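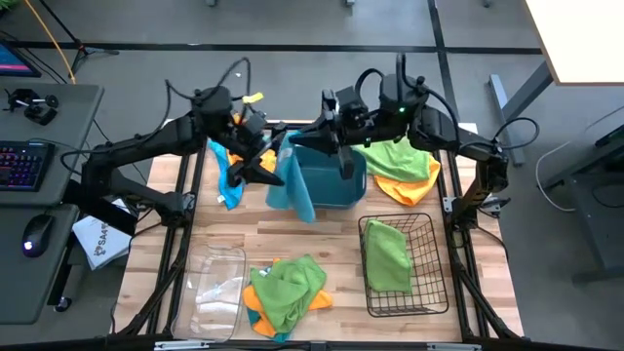

Nesrin Kaplan wants it on record that she has never folded a washcloth in her life and that her bathroom has not suffered for it. She stuffs them in a basket by the tub and pulls one out when she needs one. Her letter came in on a Tuesday, in answer to our short item on folding services, and it ran to 2 pages, both sides.

I have some sympathy. I spent most of February reading about how to fold small squares of cloth, and the advice is long on confidence and short on proof. Žofie Šindelär's handbook would have settled things, I was told, so I bought it. Žofie Šindelář gives a whole chapter to hand towels and another to what she calls the resting fold. By the end I could stand a dishcloth up on its edge. It fell over when I shut the drawer.

The case for folding rests on space. Fold everything into thirds, people say, and a drawer will hold twice what it did. I tried this at my sister's place in Clirkville, where the linen drawer had been jammed since she moved in. The folded stack went in neatly and the drawer closed. Then I took it all out, pushed it back in by the handful, and the drawer closed again. It looked awful. Cloth squashes, and a drawer doesn't much care.

Color is the other big claim. Light blue for glasses, green for counters, orange for the floor, a bin for whatever has been used. Matúš Krajčí swears by it and says his kitchen has run that way for years. I asked which color did the stove. He had to go and look. My own system lasted until the first spill, when I grabbed the cloth closest to my hand, as anyone would.

Sabina Machala, who folds for a living at the Asante laundry, was less romantic than the books. She shakes each piece once, finds two corners, lines them up and moves on. She doesn't smooth it and she doesn't sort by shade unless the customer pays for it. A full shift gets her through 1,364 pieces, by the laundry's own tally. I asked whether she folded at home.

Sheets, she said. The rest goes on a shelf.

There is one habit I've kept. Corners first does work better than starting from an edge, particularly with thin cloth that wants to slide off to one side, and it takes no longer. I also keep an open bin at the end of the table for the ones I can't be bothered with. It fills up faster than the drawer does. The Clallari folding board, which costs more than all the cloths I own, is back in its box, and I have 30 days to return it.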